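4.2 Wayfinding choices on the first day

We asked each traveler to keep a short log of every time they stopped to work out where they were. The logs covered the first full day in Trudholm, a town that none of the 84 participants had visited before. Each entry gave the place, the time, what the traveler looked at or whom they asked, and how sure they felt afterward on a scale from one to six. Participants carried the paper map handed out at the Begum hostel desk and their own phones, and they were free to use either, both, or neither.

Most stops happened in the old quarter, between the river landing and the upper market. The streets there bend slightly, so a walker who sets out heading north can end up facing east without noticing a turn. Several logs record the same mistake at the same fountain, where two lanes leave at nearly the same angle and carry similar signs. People who took the wrong lane usually kept going until they reached the tram line, and only then stopped to check.

The first thing travelers reached for was the phone. This was expected and matches our pilot work in Gralham. Less expected was how often the phone was put away again after a few seconds. In the written comments, participants said that the position marker jumped from one side of the street to the other, or that the arrow pointed the wrong way until they had walked a little. Those who then turned to the paper map reported higher confidence, even when the log shows that they went on to choose the wrong street. We return to this gap between confidence and accuracy in Section 5.

Asking a local person was the least common choice in the morning and became more common as the day went on. Travelers who spoke none of the local language were as willing to ask as those who had some of it, but they chose different people. They tended to go to shop staff and ticket sellers, while the others also stopped people on the street. A few participants described being walked part of the way by the person they asked, and these entries are among the longest in the logs.

4.3 Landmarks and return trips

In the afternoon, each participant walked back to the hostel from the upper market without a set route. We compared the landmarks they named before the walk with those they wrote down after it. Tall or distant features, such as the water tower, were named often beforehand but played a small part in the later accounts. What people said they had used were small things at eye level: a bakery window, a row of painted doors, a set of steps with a broken rail. Many of these had been passed only once, in the opposite direction.

Participants who had been lost in the morning were better at this task than we had thought they would be. They had seen more of the quarter, and their notes mention side streets that the others never entered. Their walks back were not always shorter, but they made fewer stops. We treated a stop as any pause of 40 seconds or more in the position record, excluding pauses inside shops and at street crossings.

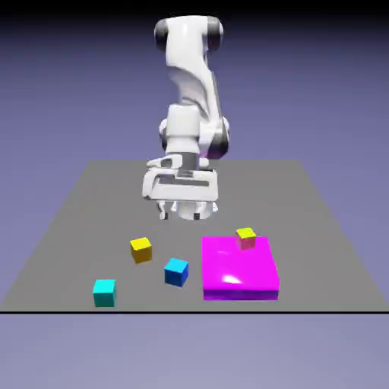 Figure 6

Travel companions also made a difference. Those who walked in pairs stopped more often than those who walked alone, partly to talk over the route and partly for other reasons that the logs do not separate. When the two disagreed, the pair usually followed whoever was holding the map – a pattern that held whether the map was on paper or on a screen. Solo travelers wrote more about the surroundings and less about the route itself.

Two limits should be kept in mind. The weather was dry throughout the August fieldwork, and travelers in rain or heavy heat may be less patient with a wrong turn. The participants also knew that someone would read their logs, and this may have kept them from giving up and taking a tram. We had set aside a travel allowance of 200 Prundetti credits per person for that purpose, good on any line in the town, and most of it went unused. Section 4.4 takes up the second day, when the paper maps were collected at breakfast and participants were asked to reach the same market from a different side of the river.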